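Section 4: Setting Up and Loading the Ziltberg Indoor Drying Rack

Read this section before you hang anything. We know you won't, so the cautions have been placed where you are most likely to land when you come back looking for help.

4.1 Where to put it

The rack needs a level floor and moving air. It does not need sunshine, although it will accept some.

1. Choose a room with a door you can leave open or a window you can crack. A closed bathroom is already full of water and has no use for yours.

2. Leave a hand's width between the rack and the nearest wall. Wet cloth pressed against wallpaper will eventually produce a second pattern on the wallpaper.

3. Keep clear of stoves, space heaters and fireplaces. The label on the heater says the same thing, in smaller type.

CAUTION: Do not stand the rack at the top of a staircase. Tâm Cù in our service department keeps a folder on this subject and would like to stop adding to it.

4.2 Putting it together

You should have two uprights, two feet, one rod, four bolts and a hex key. If you have five bolts, the fifth is a spare. If you have three, check the carpet.

1. Lay the uprights on the floor with the drilled ends facing you.

2. Push a foot onto each upright until it stops. Fit the bolts finger-tight.

3. Slide the rod through the top holes. It goes in from either side. Customers have written to ask which side is the correct one, and we have enjoyed the letters.

4. Stand the rack up. Press down gently on the rod with both hands.

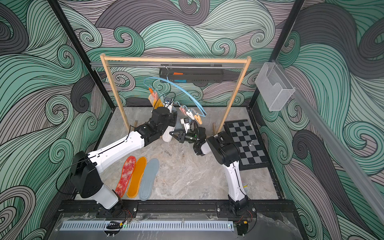
5. If it rocks, loosen the bolts a half turn, let the feet settle, and tighten again. If it still rocks, the floor is to blame. Fold a piece of card and tell no one.

6. Tighten all the bolts with the hex key. Stop when they feel firm. The extra quarter turn that seems like such a good idea is how the holes get bigger.

NOTE: Rods from the older Heinonen rack are a little thicker and will not fit. They can be made to fit, once.

4.3 How much it holds

The rod is rated for up to 70 ounces of evenly spread laundry, weighed wet. One bath towel straight out of a sink can use most of that. Spin everything first, or wring it by hand until you lose interest, and then wring it again.

Put heavy items near the uprights and light ones toward the middle. A rod that bows in the center is asking you to take something off.

Do not use the rod for chin-ups, houseplants or a bicycle. Children should be told it isn't a goal.

4.4 Hangers and clips

Shirts dry faster on hangers than folded over the rod, and they come off looking as if somebody cared. Any ordinary plastic hanger will do. Wire ones leave rust marks on the shoulders, usually on the white shirt.

1. Separate your hangers before you bring out the wet laundry. Hangers left together overnight will be tangled by morning. We have no engineering explanation.

2. Hang each hanger with its hook facing the same way. This makes no difference to drying but allows you to lift several off at once without an argument.

3. Leave two fingers of space between garments. If there isn't room for two fingers, there isn't room for the garment.

4. Use clips for socks, gloves, straps and anything else with no shoulders. Clip at a seam, where the dent won't show.

5. Test the spring of each clip before trusting it with something over a muddy floor. Tired clips go in the trash, however nice the color.

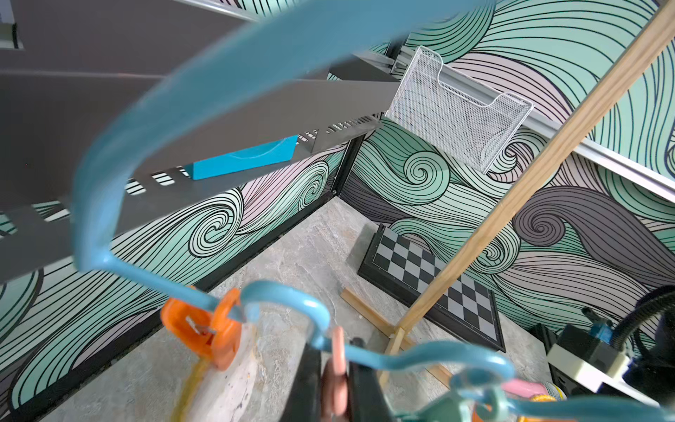

6. Store spare clips in a jar or a drawer. Storing them on the rod makes a cheerful display and takes up the space you bought the rod for.

4.5 Fleece, felt and other slow cases

Thick fabrics hold water at the hems and let go of it when they feel ready. Start them early in the day.

1. Shake the item hard, outdoors if you can. The pile stands up and the lint goes to live with the neighbors.

2. Drape it with one side longer than the other, so the two layers don't lie flat together.

3. Turn it over halfway through. Feel the hem with the back of your hand, which is a better judge of damp than your fingertips.

4. Keep belts and long straps from winding around the uprights. A strap that dries in a coil stays in a coil, and ironing it is a poor way to spend an evening.

5. Do not fold and put away anything that feels merely cool. Cool is damp with good manners.

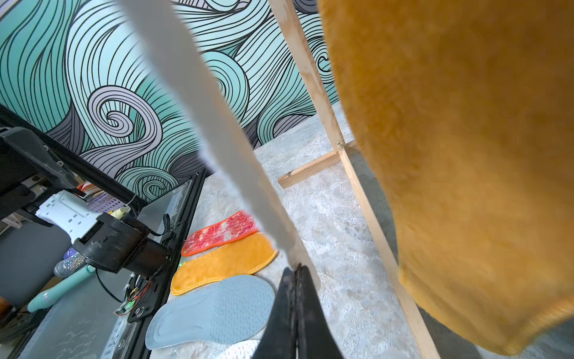
4.6 Care of the rack

Wipe the rod with a dry cloth once a month, or whenever it leaves a line on a pillowcase. Check the bolts in October, when the laundry moves indoors and the rack starts working for its living.

Replacement bolts are part 831. Replacement feet are part 64 and are sold in pairs, since people who lose one foot generally lose the other while looking for it.

For anything not covered here, write to Quang Lục at the service desk and include a photo of the problem with the laundry removed.

Section revised 25/07/2018.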